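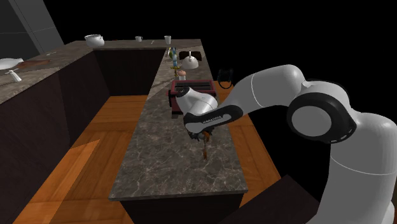
The Red Toaster

The kitchen had no ceiling, and past the far counter everything was black. I worked in it for most of May. My real desk was on the second floor of a building in Plirnton, with a space bar that stuck.

The job was to move the arm and let Kasix record what I did. I held a controller in each hand. When I lowered my right wrist, the white arm lowered its own, a little late. Then I saved the run and the counter reset itself – toaster, kettle, mug, all of it back.

Kasix wanted 40 good runs before lunch. A run was bad if I hit anything or waited too long. I waited too long a lot. I would stop with the gripper down near the marble, in front of the toaster, and look at the patch of light on the floor. It never moved.

At home in Vumley I had a toaster too. I started reaching for it slowly, from above, with my elbow high. My mother asked if my shoulder hurt.

Run 3253 was the last one I did by hand. The next morning they told me to put the controllers down and watch. The arm came in from the right, elbow high. Over the counter it stopped and stayed there for more than two seconds.

"What's it doing?" my supervisor said.

I said I didn't know. Then the wrist went down.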